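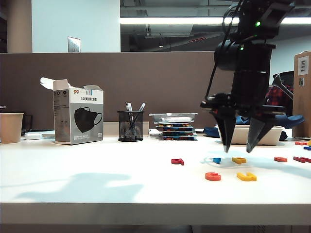 I have been trying to learn to spell properly again at the ripe old age of fifty-something, and it's all the fault of a word game. My sister-in-law got me onto it over the January holidays, when it was too hot to do anything but lie under the fan with a cold drink, and I've hardly missed a morning since. Some people can juggle letters in their heads, and I'm not one of them - I need to be able to push them about on a table, foam ones for preference, nice and bright, a red "a" here and an orange "c" there, until something that looks like a word turns up. My own set lives in an old biscuit tin and is missing most of its vowels, so I draw the spares on bits of cereal box.

The game is called Prakero and you get 2 goes a day, one at breakfast and one after tea. The top score is 1000, and I've never been anywhere near it. My best ever was 930, on a morning when I'd slept badly and wasn't even trying (isn't that always the way?), and I was so pleased with myself that I let the toast burn. Most days I'd be happy with 700 and a hot cuppa.

What I didn't expect was how much it would send me back to the dictionary. Mum kept a big navy blue one beside the phone, with the cover held on by packing tape, and if you asked her how to spell something she'd point at it without looking up from the ironing. I used to find that maddening. How are you meant to look up "pneumonia" if you don't know it starts with a p? But I'd wander off down the page and come back 20 minutes later knowing about pewter and pikelets, having forgotten the thing I went in for, and I do exactly the same now.

I still can't do "rhythm" without a run-up, and "accommodate" gets me every second time. "Manoeuvre" I've given up on altogether. The game takes our spellings as well as the American ones, thank goodness, so my "colour" and "favourite" are safe, although it turned its nose up at "arvo" and I sulked about that until lunch.

I'm told there's a harder version called Urow, where the letters change halfway through, and I might give it a try once the weather cools down. If any of you play it, do let me know whether it's worth the bother - and whether it takes "arvo".

3 comments
Share this post
Home Older posts Recipes About me Contact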